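The Thirtieth Floor

I ran it again at lunch, with half a sandwich in my hand, and I got the good feeling in my chest before the numbers even came up.

We call them floors. Every time the simulator at Pralley starts a trial it deals out fresh surfaces like cards, and whatever comes up, the arm has to live with it. Grutama is the name of the method. My advisor hates the name. I picked it in November at two in the morning and it stuck to everything, the folders, the mugs, the grant.

What Grutama does is simple enough that I explained it to my mother over the phone. The arm has to know where its own hand is by looking at it. So we keep the hand and we swap the world underneath, again and again, until the only thing left worth trusting is the hand. She said, so it's like learning to walk on a ship. Yes! Exactly like that. I wrote it on the whiteboard.
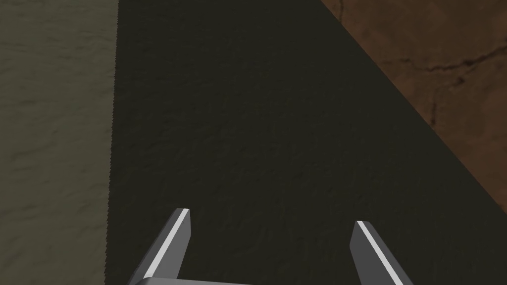
Gripper open over the dark ground, with the cracked brown coming in at the right.

The old method, Gusoneo, would have panicked at that saw-toothed border on the left. It loved borders. It would grab hold of any edge it could find and swear it was a finger. I spent most of a year with Gusoneo and I still talk to it sometimes when the building is quiet, the way you'd talk to a dog that used to bite.

I put the sandwich down and opened the wide view. I like to look at the whole room before I let myself look at the score. It's a superstition, and a pretty harmless one.

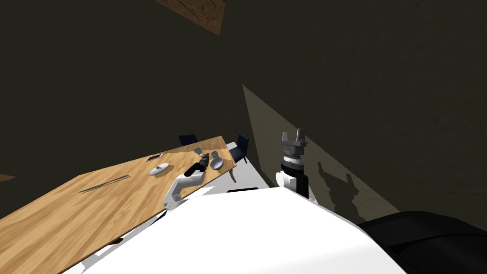
Somebody had to model that spoon. I think about this more than I should. Somebody sat in a chair and bent a gray spoon out of nothing, and gave it a bowl, and set it on a table where no one would ever eat. I wanted to write to them. I wanted to say, we got here, come and see.

Then I looked at the score.

Grutama had done 3377 trials overnight, and on the last batch of 90 it had lost its own hand 9 times. Gusoneo, on its best day, lost it in 30. I read the line three times and then I walked down the hall to the window that looks out toward Bermúdez, where the buses turn around, and watched one of them turn around.

When I came back the trial viewer was still open on the same floor, gray on one side, brown on the other, that black stretch in the middle like a road at night.
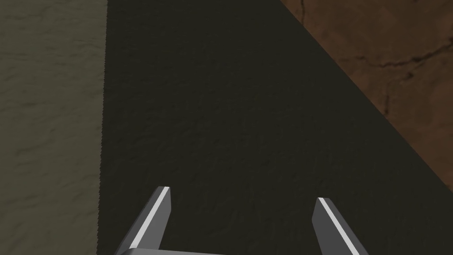 Fingers apart, nothing between them but the mat, or whatever it is.

I pulled my chair in close. There was a new batch to set up, with harder light, and shadows, and I had an idea about the shadows that I'd been saving since breakfast. I typed the first line of it and reached for the sandwich.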